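Have you ever pulled on a sweater and wondered how a long, skinny piece of yarn turned into something with sleeves? It's one of the best tricks people ever came up with, and the whole thing is made of loops. Let's take it apart (not really, please don't unravel anything in your closet!).

## First, you need some yarn

Yarn starts out as fiber, and fiber is just a word for very thin hairs or threads. Wool comes from sheep. Cotton comes from the fluffy part of a cotton plant. Acrylic is made in factories, and it's a kind of plastic that gets squeezed out through tiny holes, a bit like spaghetti.

One fiber by itself is weak. You could snap it with your fingers. But if you twist a whole bunch of fibers together, they grip each other and get strong. That twisting is called spinning.

**Try it!** Pull a cotton ball apart gently until it's a long, wispy strip. Tug it and it falls to bits. Now pull out another strip and roll it between your fingers, always in the same direction. Tug again. Much tougher, right? You just made yarn!

## Weaving and knitting are different

Look closely at a bedsheet or a dish towel. The threads go over and under each other in straight lines, like the strips in a paper place mat. That's weaving. Woven cloth usually doesn't stretch very much.

Now look closely at a sock. Instead of straight lines you'll see rows of little V shapes. Every V is part of a loop, and every loop is pulled through the loop below it. That's knitting, and it's why socks can stretch over your heel and then hug your ankle. When you pull on knitted cloth, the loops change shape. When you let go, they spring back.

One row of a grown-up's sweater can have more than 100 loops in it, and there are a lot of rows.

## Knits and purls

Knitters really only need two main stitches. A *knit* stitch looks like a V from the front. A *purl* stitch looks like a little bump. And here's the fun part – they're the same stitch! A purl is just a knit stitch seen from the back.

If you make columns of knits next to columns of purls, something great happens. The knit columns pop forward and the purl columns sink back, so the cloth squeezes itself up like an accordion. This is called ribbing, and it is super stretchy. Check the ends of your sleeves and the tops of your socks. You'll probably find some there.

Some sweaters have ribbing only at the edges, and some have it everywhere.

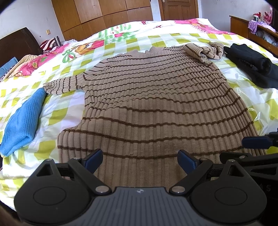 *A striped sweater with ribs all the way down. The ribs run one way and the stripes run the other!*

Stripes are one of the easiest patterns to knit. You work a few rows in one color, switch to a different color, work a few more, and switch back. Thin stripes might be only a row or two tall. You can put them close together or far apart, and it's fun to plan them on graph paper first.

## Building a sweater

Many sweaters are made in four big pieces: a front, a back, and two sleeves. A sleeve usually starts at the cuff, where it has to be narrow. Then the knitter adds extra stitches little by little so it gets wider toward the shoulder. At the end the pieces are sewn together, and stitches get picked up around the top for the collar.

Other sweaters are knitted in the round, as big tubes. The needles for this are joined by a bendy cord, so you go around and around like a snail shell. No side seams at all!

Machines can knit too. A knitting machine has a long row of tiny hooked needles, and each one grabs the yarn and pulls a new loop through the old one. It's the same idea as hand knitting, just a lot faster.

## Why is it so cozy?

A sweater doesn't make heat. You do! Your body is warm all the time, and the sweater's job is to keep that warmth from drifting off. All those loops and fuzzy fibers trap little pockets of air, and still air is very good at holding in heat. A jacket on top helps even more on a windy day, when the wind would blow right through the gaps.

## Words to know

- **Fiber:** a very thin hair or thread
- **Spinning:** twisting fibers into yarn
- **Ribbing:** stretchy columns of knits and purls
- **Cuff:** the end of a sleeve
- **Hem:** the bottom edge

## Go on a loop hunt

Grab a magnifying glass and look at five things made of cloth in your home. Which ones have Vs? Which ones go over and under? Don't forget T-shirts – the loops are tiny, but they're in there!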